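Saturday, June 6, 2020

Changed the blue pads on the gripper again. Teguh swears the new ones from Pusteck will last 3,417 closings. I got 253 out of the last pair before the ribs went shiny, so I'll believe it when I see it.

Wiped the pivots, no oil this time – oil was Genivaldo's idea in April and it only collected lint.
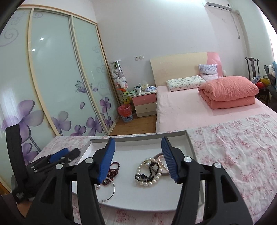
Pearls are a mean test for fresh pads, and beads are worse. I'm giving this pair 100 closings before I touch the finger screws. Eftychia wants them tightened every 8. I doubt she has ever done it herself.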